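Home | News | Back issues | Members | Contact

Print this page | E-mail this to a friend

What the hands really cost us (and what I'd buy next time)

Several of you asked after the last issue for the money side of our laundry project, so I've dug out the spreadsheet and I'm going to be as open as I can. The short version is that I got the big number right and nearly all the little ones wrong.

You'll remember the plan. We wanted a robot with two proper hands that could pick up clothes from a bed, because the people at the Losham flats kept telling us that picking things up was the bit they dreaded. Everybody (me included!) spent the spring talking about arms. How far do they reach, how much do they lift, what's the warranty like. I had a whole page on arms. Hands got one line, and the line said "hands, included".

Well, they were included, in the sense that they arrived in the same crate. What wasn't included was anything to put over them. Our supplier, Potar, sells fabric covers separately, and I'd budgeted for one set, like you'd buy one set of seat covers for a car. Soft laundry is murder on bare joints, or rather the joints are murder on the laundry, and I'd now say a spare set should be on the order from day one. We paid £176 a set the second time, plus postage, and waited far too long for them to come.
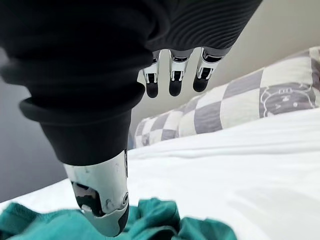 The other thing I'd put in the budget straight away is a stock of fingertip pads. They're small, they look like nothing, and I'd pencilled in zero. A packet is £80 and I've since decided we should always have an unopened one in the drawer. If you're making your own list, ask the seller which bits they themselves replace most often. I got a much more useful answer to that than to any of my clever questions about payload.

Then there's the room. I can't stress this enough, the room is equipment! A bench is no good if what you care about is somebody's bedroom, so we needed a bed, a duvet, pillows, a bit of furniture at the side, the lot. I went a bit mad in the sales and came in at £310 for all of it, which I'm still quite proud of. What I left out was bedding to swap in while the first lot is in the wash, and a bag of ordinary clothes in different colours and weights. Do go for different colours, by the way. Dark things and light things are different problems for the cameras, and if you only buy what's cheap you end up with a pile of black T-shirts.

I'd also set money aside for cables and somewhere to run them. It sounds like loose change, but extension leads, clips and covers come out of the same pot as everything else, and I'd given the pot no room at all.

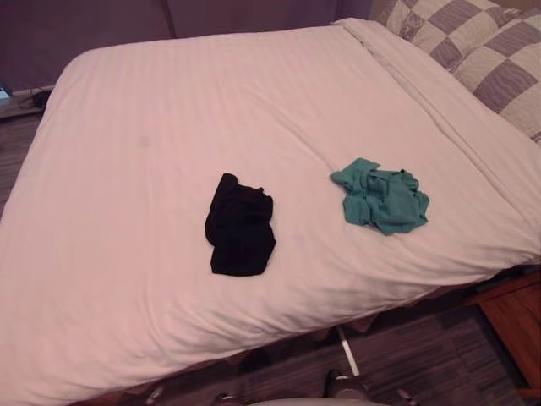
A reader in Palunau wrote in after the last issue to say that we were all thinking about it backwards, and that their group had hired for three months before buying a thing. Hiring looked dear on paper, they said, but it showed them they only needed one good hand and a cheap gripper on the other side, and the saving paid for the hire. They also asked why on earth we'd bought a bed before we'd settled on the height of the robot. Fair point, and I've no good answer beyond the sales ending.

I do think the hire idea deserves a proper look. When I priced it up it was out of our reach, but I was comparing it with the purchase price alone and leaving out all the extras I've just been moaning about. Put those back in and the gap gets a lot narrower. Hứa, who make the camera mounts we've been eyeing, will lend a pair on trial if you cover the carriage, so it's always worth asking even when there's nothing about it on the website.

The biggest hole in my sums was people. I had costed the robot down to the last screw and put nothing in for the time of whoever stands next to it. Somebody has to put the clothes back, watch the hands, and be within reach of the stop button, and that's true all day long. Even where the time is given freely there are bus fares, lunches and training to pay for. Next year it gets its own heading, near the top.
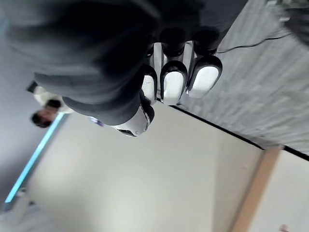 So for the coming year I'm proposing a running pot of £3000, kept quite apart from anything we spend on new machines. Covers, pads, bedding, cables and people's expenses would all come out of it, and whatever's left in November rolls over. I'd sooner we put off the second robot than run the first one on a shoestring. I know that won't please everyone, and a few of you have your hearts set on a matching pair.

If you've bought covers from anyone other than Potar, please get in touch. I'd love to compare prices before I put the next order in, and I'm also after a mattress protector for a small double.

Print this page | E-mail this to a friend

Contact us | Copyright the newsletter team, all rights reserved | Back to top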